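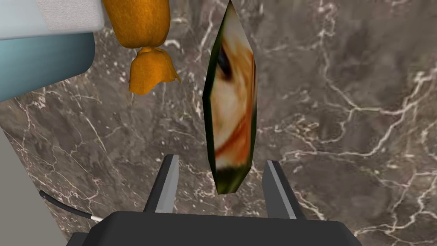
Slide 1: Title and welcome (1 minute)

Good afternoon, and thank you for coming after lunch, when it is difficult to listen to anybody. My name is Tyyne Rissanen and I do the texts at Wetisik. We are a small publisher of museum guides and audio tours. My talk is called "Labels people read standing up."

Wait for the door to close. Ask if the back row can hear.

Slide 2: Where the work comes from (2 minutes)

Last January we were asked to rewrite all the wall labels for the town museum in Prurport. There were 214 labels, written over many years by different people. Some were very good. Some were only a list of dates and the name of the donor.

The longest label had 400 words. It hung next to a butter churn. Show it with the hand, how far down the wall it went – the last lines were at the height of my knee.

Pause here. People usually laugh, let them.

Slide 3: How a visitor reads (4 minutes)

We stood in the rooms for two weeks and watched. I will say only what we saw, I am not a researcher.

Visitors look at the object first and then at the label. If the first sentence does not speak about the object, many look away. A label which begins with the history of the region loses them before the object is mentioned.

Parents read aloud to children. This was new for me. They change the words while they read, and they skip everything inside brackets. So now I read every label aloud before I send it, and I take the brackets out.

Example to read slowly, old version: "Implement of this type was in widespread use throughout the district."

New version: "This rake has two broken teeth. Farmers here used rakes like it to gather hay."

Slide 4: The length (3 minutes)

Our rule became 82 words at most. The museum wanted more and the designer wanted less. I do not defend the number very strongly, but a fixed limit made the discussions shorter.

What we cut first: names of donors (moved to a small line at the bottom), measurements, and the word "unique." What we kept, even when it was long: how a thing was used, and who used it if we knew.

If somebody asks about translations, say that the Finnish text grows in a different way from the English one, and go to slide 6. Do not start on grammar now.

Slide 5: Testing with paper (3 minutes)

We printed 16 labels on ordinary paper and taped them up. Mr. Szabó from the museum shop listened to what people said at the counter afterwards and wrote it in a notebook. The notebook was more useful than our questionnaire, where everybody answered "good."

Two labels failed completely. One was about a clock, and visitors thought it was about the table under the clock. We had put it too low. The text was fine, so please check the height before you rewrite.

Slide 6: Two languages on one wall (2 minutes)

Same size of letters for both. Tostano, who did the printing, made us a sample with the second language in gray, and older visitors could not read it. We went back to black.

Slide 7: Questions

Leave the contact address on the screen. The sample labels are in the blue folder, please pass it around and bring it back to me – I have only the one copy.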